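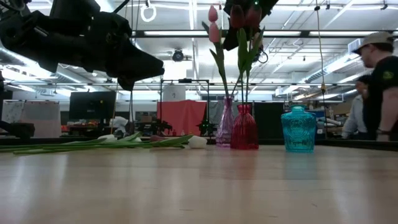 Tulips, three glass vases and two grippers at one of our tabletop stations.

Equipment Planning Coordinator, Jedik
Full time, on site. Posted 29 Feb 2024.

Jedik is hiring a coordinator to plan and buy equipment for our robot handling work. The job covers arms, grippers, cameras, mounting hardware, lighting, and the everyday items the robots practice on. You will report to Hiwot Gebru, who runs operations, and work most closely with Seo-ah Cheon in the lab.

We have 4 stations now and plan to reach 7. Until now the engineers have done their own ordering, which was fine when we were smaller. Quotes are spread across several inboxes and the spare parts list is out of date. The first part of this job is putting that in order.

What you will do

Build the equipment budget for the next stage and keep it current. Get quotes for arms and grippers, including cables, mounts, shipping, service plans and replacement fingers. Compare buying with leasing. Our current lease terms are with Habte and are up for review. Keep a stock list of spares and set reorder points with the engineers.

You will also plan the small purchases. A session on putting stems in vases needs cut flowers that are fresh, glassware in several shapes and colors, and extra glassware on the shelf for when something breaks. These items cost little next to an arm, but they are bought often and they hold up work when they run out.

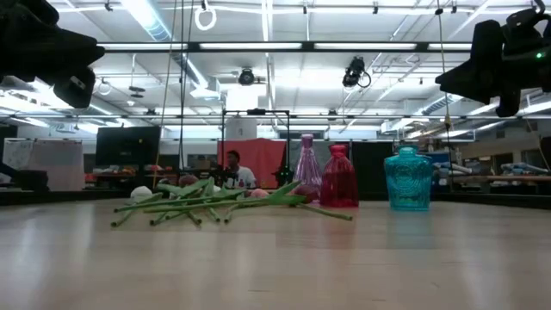
Flowers, food and anything else with a short life go on a separate weekly order, and that order will be yours as well. Longer lead items go through our purchasing system, Pondar. We will train you on it.

What we are looking for

Experience buying technical equipment for a lab, shop or small plant. Good spreadsheet skills. Comfort reading a spec sheet and asking an engineer what a line means. You do not need to program or operate a robot. Some lifting is involved – boxes up to 65 pounds, with a cart.

Pay and time off

Salary depends on experience and will be discussed at the first call. You get 17 paid days off a year, plus public holidays.

How to apply

Send a resume and a short note to Sandamali Uddin in the Jedik hiring office. In the note, tell us about one purchase you planned from first quote to delivery, and what you would change about it. First calls are by phone. Second interviews are on site and include a walk through the lab with Natnael Nigatu.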